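3.2 Surfaces and containers as holding places

The second group of rooms in the Ravcombe survey consists of shared workrooms, where several people use the same tables and floor and where no single person is responsible for clearing them. Participants at the Riviere site were asked to leave these rooms as they stood at the end of an ordinary working day. Items were then coded by surface, by type, and by whether a fixed storage place existed for them elsewhere in the building.

Two patterns appeared in most of the 60 rooms visited. The first was the use of seating as storage. A chair that is not needed for sitting offers a raised surface close to hand, and boxes placed on it tend to collect soft waste, cloths, and small items that have no other home. The second was the mixing of packaging with the goods it once held. Plastic bags, wrapping, and printed instructions stayed on the table together with boxed items and loose parts, so that anyone clearing the table had to inspect each piece before deciding whether to keep it. Both patterns are found in the room shown in Figure 4.

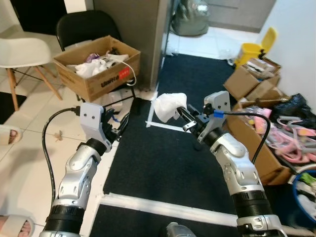
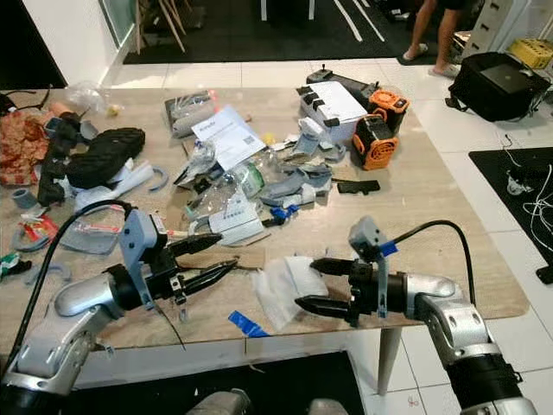 Figure 4. Shared workroom, Riviere site: floor area with a box on an office chair, and tabletop with mixed items.

3.3 Sorting categories

Items were assigned to one of four categories: keep in the room, return to storage, discard, and undecided. The Lukis scheme, on which our categories are based, has no undecided group. We added one after the January pilot, in which coders disagreed most often over small plastic and foam pieces that could have been either packing material or parts of a product.

The tabletop in Figure 4 illustrates the problem. The crumpled plastic bag and the torn piece of blue tape were coded as discard without dispute. The instruction sheet was coded as keep, on the grounds that its printed text and QR code might still be needed. The gray foam and plastic pieces in the pile were left undecided, as was the flat black plastic piece on the open part of the table. The black mesh footwear was coded as return to storage – a decision that applied to all clothing and footwear found on work surfaces.

On the floor, cables were treated as a separate case. Where they lay in a tangle with other items, as below the office chair, coders recorded the whole group as a single entry. Tape lines on carpet were recorded as floor markings and were excluded from the item totals.

Coding was carried out on Joltent record sheets, with a limit of 75 entries per sheet.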